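**March 20, 2018**

Laundry thread. We moved into the Lowther building two weeks ago and I have finally sorted out how I'm doing this, so I'm writing it down.

**1/** The old place had a shared laundry room, coin machines, 9 apartments on one schedule. Here there's a dryer in the unit. I did not expect to have opinions about a dryer.

**2/** First decision: one bin for dark shirts and nothing else. I used to throw everything in together and my printed tees came out gray and fuzzy from the towels. The bin is plain white plastic with a round rim, easy to wipe out.

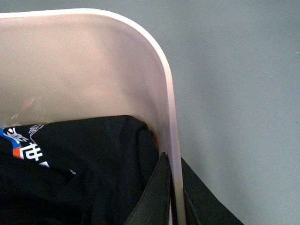

**3/** Printed tees get turned inside out before they go in the wash. I forget this half the time. The black one with the big white characters has been through a lot of loads the wrong way around and I'd like to keep it a few more years.

**4/** I stopped folding things on their way to the machine. I don't know why I ever did. A shirt can sit bunched up in the bin until it's time. Folding is for after.

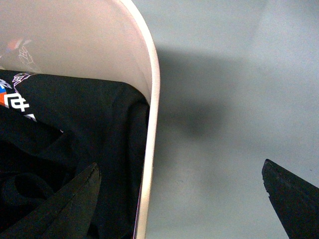 *Black tee, white bin. It can stay crumpled for now.*

**5/** Detergent: I switched from Flania to Barine in the middle of the move, only because the store on the corner carries it. The bottle is smaller and the cap is easier to read. I can't tell the difference on the clothes. The smell is weaker – fine by me.

**6/** I use less of it than I used to. For a small load of darks I fill to the first line on the cap and leave it there. Cold water, short cycle.

**7/** Now the dryer. There's a wire rack for the drum, for things you want dried without them rolling around. I ignored it for the first week. Now I use it for sneakers and the one wool hat.

**8/** Take the rack out before a regular load. I'm telling myself this as much as anyone.

**9/** Other habit: the cream basket goes on the floor right under the drum opening before I start pulling things out. Socks fall. They may as well fall in the basket. 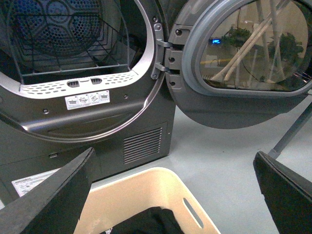
Vomine replied that a rack like that cuts the room inside the drum way down, and that sneakers dry about as well on a windowsill overnight.

**10/** Fair point on the sneakers. My windowsill is four inches deep and faces a wall, so I'm sticking with the rack for now. In summer I'll try it.

**11/** Lint filter gets cleaned after every load. It takes a few seconds and I keep the lint in a paper bag until trash day.

**12/** Towels are next. They take two cycles to dry and I haven't worked out whether that's the setting or the towels. Will post when I've tried them on the longer program.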